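Making the bed every morning, one year on

I was never a bed maker. My mother was, and so was my sister, and I grew up as the one who pulled the door shut and hoped for the best. Then last March I decided I'd try it for 365 days, mostly to prove to my friend Heriberto Grajales that it wouldn't make the slightest bit of difference.

Well, I owe Heriberto a lunch! It takes me six minutes, and I've come to love those six minutes – the coffee is dripping, the radio is mumbling away in the kitchen, and for once I'm not looking at my phone.
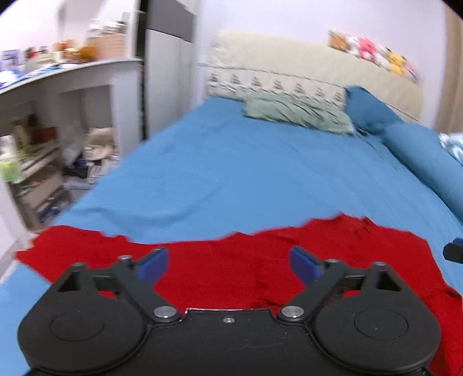 How often do I change the sheets? Every other week in winter and once a week in summer, when the upstairs of this old house gets so sticky that I can't stand it any longer.

I did miss some days, of course. There was the flu, and there was the week at the lake in Rasdale, where we all slept on couches and I decided couches didn't count (Heriberto disagrees, and has brought it up more than once). I'm keeping on with it anyway. Next I'd like to tackle the hall closet, which still won't close all the way.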